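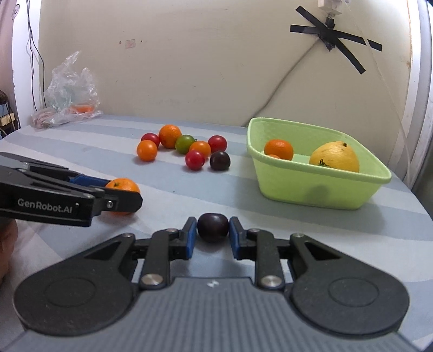 Small dark purple tomato, tasting table.

Open day at the Wurnavell glasshouses, visited 3/7/22

Wurnavell grows tomatoes under glass on the flat ground east of Norkevby. The site opens to growers once a year, before the main picking season. I went mainly to see the water system, which was rebuilt last year, and the notes below are mostly on that.

The glass covers 4000 square meters in 8 bays. Five of the bays carry standard red truss types. The other three are split between plum tomatoes and specialty fruit, including dark-skinned varieties. Plants stand in coir slabs on hanging gutters, with the gutter height set so that pickers work between waist and chest. Stems are layered along the row in the usual way.

Katalin Borbély, who runs the irrigation, led the technical tour. Rain from the roof goes to a lined basin behind the packing shed. From there it passes a sand filter and enters the mixing room, where two stock tanks and one acid tank feed the main line. Start times are set by accumulated light, with a slab weight check as backup. On dull days the weight check takes over. She said the old timer-based program had the slabs too wet every morning until noon, and the root tips showed it.

Drain water is collected bay by bay. This was the part I had come for. The old layout joined all the drains in one sump, so a root disease in one bay was shared with the rest. Each bay now has its own return pipe and sampling tap, and the returns meet only after the UV unit. Pipe runs are long and the falls are shallow. There is a flushing point at the end of each run, and from the staining on the floor they get regular use.

The UV unit is from Dretlow. It sits after a second filter, and the lamp sleeves are wiped by hand. I asked about iron deposits and was told that acid cleaning twice a season is enough with their rainwater. On well water I would expect to clean far more often.

Heating got less time. A gas boiler charges a buffer tank holding 600 cubic meters, filled during the day while the CO2 is wanted and drawn down at night. The rail pipes double as trolley tracks. Insulation on the tank valves was missing in places – worth fixing before next winter.

Peixoto had a stand in the packing shed with drippers cut in half to show the diaphragm. The pressure-compensated model is the one used here. Output is checked in April and again at midseason, using a measuring cup at both ends of a row and one in the middle.

The tasting table was at the exit. Of the dark types, I preferred the smaller fruit, which had more acid and a thicker skin. Yield figures for these were not on the handout. I have written to ask for them, along with the drain analysis for the specialty bays.

Parking is on grass and soft after rain. The mixing room is up a steel stair, so wear proper shoes.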